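The Bathroom Shelf, Emptied

Sandetell is a small apartment with one bathroom shelf, and the shelf has been full since last July. Nerys James and I finally cleared it, put everything on the white table and had a proper look at what we'd been living with. It took 2 hours, 4 if you include the arguing. A few words on the survivors follow, starting with the one that caused the most debate.

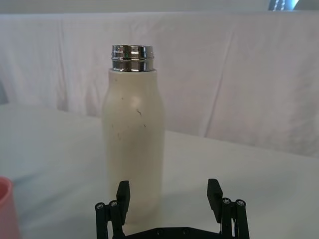

Cream-white bottle, ridged silver cap. Dark specks included at no extra charge.

Nerys calls it the good bottle and won't hear a word against it. I'd say the cap is doing most of the work - polish that shiny on a body that speckled is like wearing new shoes with gardening pants. There's even a little curved mark near the shoulder that looks a lot like a hair. We both looked at it for a while and then discussed lunch.

It stays, anyway. The plan is a damp cloth first, then something stronger if the cloth loses. Sabina Gazi swears by baking soda, but she also swears by the parking at Plelport, so we're keeping an open mind.

The shelf itself got a wipe and a new screw on the left side. Next up is the hall closet, where I'm told there is a box marked "Piras - keep" that neither of us remembers packing.

Posted April 14, 2025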